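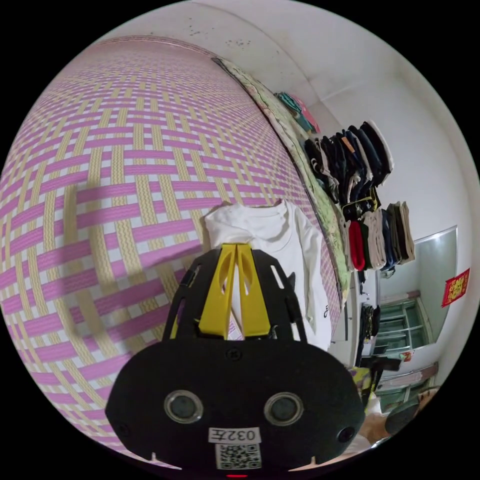

Betreff: Re: [kiltunska-haushalt] Zusammenlegen auf dem Bett, und wohin mit den Kapuzen?

Liebe Liste,

jetzt komme ich endlich dazu, auf die Frage von neulich zu antworten. Ich wollte es schon im Juli tun, dann kam der Besuch, dann kam die Wäsche vom Besuch, und ihr wisst ja selbst, wie das geht. Ich zitiere noch einmal, damit alle wissen, worum es geht:

> Hallo zusammen,
> ich habe keinen Tisch, der groß genug ist, und lege deshalb
> alles auf dem Bett zusammen. T-Shirts und Hosen gehen gut,
> aber bei Kapuzenjacken werde ich jedes Mal wahnsinnig. Die
> Kapuze macht oben einen Knubbel, der Stapel kippt, und nach
> zwei Tagen liegt alles wieder durcheinander. Und wohin mit
> der Decke in der Zeit? Auf den Boden mag ich sie nicht legen.
> Wie macht ihr das? Lohnt sich so ein Faltbrett?
> Grüße aus Nakpan

Also, erst einmal: Das Bett ist ein wunderbarer Platz zum Zusammenlegen, lass dir da nichts einreden! Ich mache das seit Jahren so und habe den Esstisch längst für andere Dinge aufgegeben. Bei uns liegt im Sommer eine geflochtene Schlafmatte auf dem Bett, rosa und blassgelb auf Weiß, und seitdem geht es noch einmal leichter. Auf dem weichen Laken sinkt ja alles ein, und jede Falte, die man streicht, rutscht einem gleich wieder weg. Die Matte dagegen ist schön glatt, und das Karomuster hilft mir sogar beim geraden Anlegen (ich richte die Seitennaht einfach an einer Reihe aus, das hat mir niemand beigebracht, das kam von allein). Wer keine Matte hat, kann ein festes Tischtuch nehmen oder einen großen Bogen Packpapier.

Zur Decke: zusammenfalten und an die Wand schieben. Unsere leichte Steppdecke, blassgrün und weiß mit kleinen Blümchen, kommt immer ans hintere Ende, und ordentlich muss sie da wirklich nicht liegen. Die fertigen Stapel stelle ich dann auch an die Wand. Zwei Stapel haben sich bei uns bewährt, einer für die schwarzen und dunkelblauen Sachen und einer für das Bunte, also Rot, Beige, Khaki und was sonst noch so zusammenkommt. Ein bisschen Oliv und Dunkelblau landet immer auch beim Bunten, da bin ich nicht streng. Wichtig ist mir nur, dass die Faltkante nach vorn zeigt, dann zieht man später ein Teil heraus, ohne die anderen mitzunehmen. Bei Trägerhemdchen vorher die Träger einschlagen! Das vergesse ich selbst dauernd, und dann guckt wieder irgendwo ein dünner gelber Streifen heraus.

Und nun die Kapuzen. Ich habe lange herumprobiert und bin bei Folgendem geblieben:

Die Jacke mit der Vorderseite nach unten hinlegen, die Kapuze nach oben, vom Körper weg. Reißverschluss vorher schließen, falls einer da ist. Einmal mit beiden Händen von der Mitte nach außen streichen. Dann die Ärmel nach innen legen, schräg über den Rücken, sodass sich die Bündchen unten kreuzen. Jetzt die Seiten jeweils ein Stück nach innen. Den Saum bis knapp unter den Kragen hochschlagen, und ganz zum Schluss die Kapuze nach unten darüberklappen und flach drücken. Der Knubbel verteilt sich dadurch über das ganze Päckchen, und der Stapel steht. Bei dickeren Jacken kann man den Saum auch in die Kapuze hineinstecken, dann hat man ein festes kleines Paket, das sogar die Reise im Koffer übersteht.

Weiße Kapuzensachen lege ich übrigens immer als Erstes zusammen, solange noch nichts Dunkles auf der Matte war. Vielleicht ist das Aberglaube, aber Fusseln sieht man auf Weiß nun einmal sofort. Und wenn ein Aufdruck dran ist, schlage ich ihn nach innen, da reibt er nicht am Nachbarn.

Zum Faltbrett: Ich hatte eines von Iltico, das hat 14 Euro gekostet und ist für T-Shirts ganz nett. Für Kapuzenjacken war es mir zu schmal, und es stand dann doch meistens hinter dem Schrank. Eine Bekannte aus Muvby schwört auf ihres, es ist also sicher auch Geschmackssache. Ich würde erst einmal ohne probieren.

Eine Gegenfrage habe ich noch. Wie reinigt ihr eure geflochtenen Matten? Ich wische meine feucht ab und lasse sie über dem Geländer trocknen, aber an einer Ecke fängt sie an, sich aufzurollen, und Bücher darauf haben über Nacht nichts gebracht. Sie ist 185 cm lang, in die Badewanne passt sie also nicht. Falls jemand Rat weiß, würde ich mich sehr freuen.

Herzliche Grüße in die Runde, und einen Gruß extra nach Nakpan

--
Liste kiltunska-haushalt
Zum Abmelden eine leere Nachricht mit dem Betreff "abmelden" an die Liste schicken.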